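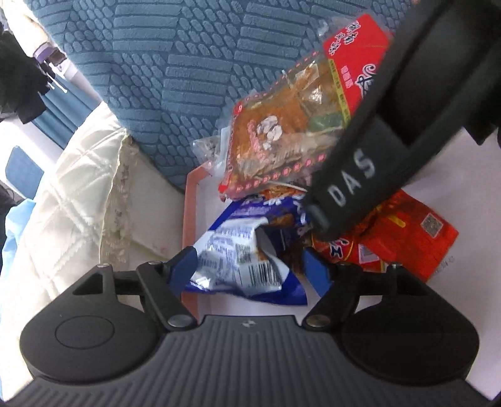
How to Assess a Household Sorting Task for Automation

Halliday publishes this procedure for staff who must decide whether a machine can take over a household chore. The chore used throughout is the clearing of mixed snack packages from a pile.

Step 1. Define the chore. Write one sentence stating where each item begins and where it must end.

Step 2. Record human performance. Have one person complete the chore 13 times with hand-held grippers and note every slip.

Step 3. Rate the items. Glossy film bends when squeezed, and clear plastic reflects light in ways that confuse depth sensors. Mark such items "difficult."

Step 4. Run the machine on the same items. Do not straighten the pile first – a tidy layout gives misleading results.

Step 5. Compare. A machine that needs help more than once in 11 attempts should be classed as "assisted."

In the Berasel review, 557 of 2,263 attempts required a person to step in. Finlay MacAulay, who led the review, classed the chore as assisted. Overlapping packages caused most of the failures.

Completed forms should be sent to the Halliday assessment office. Last revised 2/19/21.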